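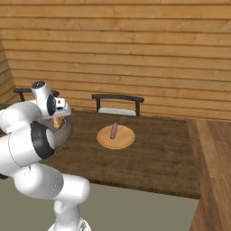 Which controller goes on the sim arm for the food-sorting comparison?
Both of them, Taneck first and then Dodis, with the same gripper and the same dining table layout, 30 episodes each.

April, late afternoon. Taneck is done and I'm really pleased with it! The approach to the sausage is so much smoother than last month's build, and the wrist stays calm when the fingers get low over the plate. I had the approach speed turned down to 30 percent, which Vilgot thinks is timid (he may be right, but I wanted a clean baseline before we start pushing).

Still open with Taneck: it likes to swing the elbow wide on the way over to the bowl. Looks great, costs time.

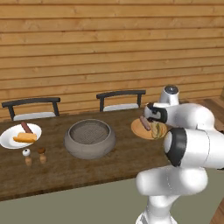

Dodis plans the same move with the elbow tucked in, so I'm very curious how it does once the targets are close together. Round items worry me more than long ones. The fingers are short and a bun gives you so little to square up against. Saskia Bolger suggested coming in from directly overhead for those and saving the angled approach for sausages. Love it, trying that next.

Config is in the Primer folder under taneck_base. Please don't touch finger friction until the Dodis set is finished, Vilgot, I mean you. Seeds are the same for both.

To do: rerun episode 2, the log stopped early.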